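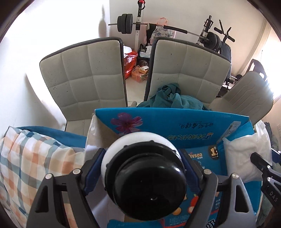

**From:** Sunita Fitzsimmons
**To:** housekeeping-and-linen list
**Subject:** Re: Gripper shifts, what we heard at the Iledthorpe meeting

Faker wrote:

> Hi all,
>
> Short report for those who couldn't make it. Budstead wants to keep the gripper shifts going past the trial. The idea is the same as before: you go into a furnished place, and for part of the shift you do the normal tidying with the hand-held gripper instead of your hands. Pillows, blankets, boxes, bags, whatever is lying around. The recordings are used to teach a robot to do it later on.
>
> They say they have 1,300 usable recordings from March and want a lot more. Nobody's hours get cut this year. The person presenting said the robot would take over "the repetitive part" and leave us the part that needs judgment. I thought that sounded fair. The grippers are easier on the back than I expected, too, and I'd sooner do a gripper shift than a deep clean.
>
> If you have questions send them here and I'll pass them on.
>
> Faker

Thanks for writing this up. I have questions, and I'd like them passed on with my name attached.

First, "the repetitive part." Which part is that? I've done eight gripper shifts now. Picking up a pillow and putting it down where it belongs is repetitive if you write it on a schedule. In a real bedroom the pillow is wedged against something, there's a blanket in a heap, somebody's box is sitting open on the bed, and you have to decide whether it's trash or whether they'd be furious to lose it. The judgment is mixed in with the lifting. I don't see how you hand one to a machine and keep the other for us, unless we follow it around fixing what it gets wrong. If that is the plan, I want to know what that job is called and what it pays.

Second, the hours. "This year" is doing a lot of work in that sentence. I asked Olaniyan about next year back when the trial started and was told it was too early to say. It can't be too early to say and also settled enough to put on a slide.

Third, the targets. A bedroom I can put straight by hand in 35 minutes takes me a good deal longer with the gripper. Two fingers won't fold a blanket the way two hands will. You pinch a corner, drag it, let go, pinch the next one. That's fine if the shift is counted as recording time. On my last two time sheets it was counted as cleaning time, and I got a note about being slow. I've sent copies to Olaniyan. Has anyone else had this?

On backs, I believe you, Faker, and I'm glad. My trouble is the wrist. You hold the thing out in front of you and keep squeezing, and by the end of a shift I can feel it opening jars. I'd like a limit on how long one person records before swapping, and I'd like it in writing before the next rota goes out.

Then there's the money. We get $175 extra for a full week of gripper shifts. Fine. I take it and I'll keep taking it. But it's a one-time payment for something Budstead gets to keep. If a robot ends up doing turnovers at Iledthorpe because of how I pick up a pillow, I won't be paid again for that, and neither will the person whose shift it fills. I'm not saying we should refuse. I did think about refusing, and I need the shifts. I'm saying we should ask for more than a bonus while they still need us to make the recordings.

One more, for anyone who talks to residents. People ask me what the camera on it sees, and I've been told to say "only the work." The work is their bedroom. I'd like a proper sheet to leave with them, saying who looks at the recordings and how long they're kept. Right now I say I don't know, and I feel foolish saying it.

Faker, could you put these to them as a list and ask for written answers? I'd rather have a "we haven't decided" on paper than another friendly half hour with slides. If enough of us are around on 5th April I can call people that afternoon and collect anything I've missed. Send me your number off-list if you want a call, and tell me whether your time sheets say recording or cleaning.

Sunita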